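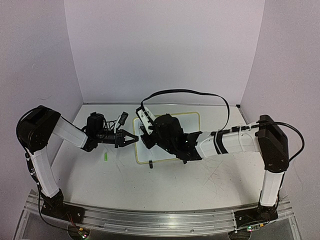 Oltlow wrote back after reading the first draft of this section and asked whether people on the bench would still get to decide when a batch is good enough to ship. Yes, and that's why I moved the sign-off step up to where you can't miss it. Oltlow also thought I should stop calling it "the robot's shift." Fair enough, it's your shift!

Section 4. Your first run with the Timby two-arm cell

I've been setting these up at Pindar since the hand-sorting days, so I'm writing down what I do myself. If you used to sort the small parts by hand, most of what you know still counts. You'll do a lot less reaching and a lot more looking (my shoulders like it, my eyes took a week to catch up).

Before you start

Have your job card handy and log in under your own name. The cell keeps your settings, and it's a pain to untangle them later if you ran under somebody else's.

1. Check that both arms are parked and the screen says HOLD. If it says anything else, press HOLD and wait for the tone.

2. Look over the cables on each arm. You want slack at the wrists and nothing pinched at the rail.

3. Clear the tabletop of anything that isn't on the job card. Loose clips and scraps love to end up under a gripper.

4. Lay out the first 10 parts and pick SLOW on the screen.

5. Press RUN and watch all 10 go through, even if the first few look great. I still do this every morning with my coffee parked well away from the table.

6. Check those parts by hand, then sign off on the screen. The cell won't go to full speed until a person signs.

7. Set the batch size. We use 200 for most jobs. You can go up to 1000, but please don't on a new part.

Caution: Never reach between the grippers while the cell is running. They work very close together and they don't know your hand is there. Press HOLD first, every time.

Note: The cell stops and asks for you when it can't tell what it's holding. On a new part that might happen a lot. It doesn't go on your record, and you don't have to explain it to the lead.

What changes on your job card

The "pieces sorted" box is gone. You'll see "checks made" and "stops cleared" there now, and Manole, the scheduling program, fills in both from your login. If a number looks wrong, fix it before you log out. After that it takes a form, and the form is long.

Breaks work the way they always did. Put the cell on HOLD, log out, go eat.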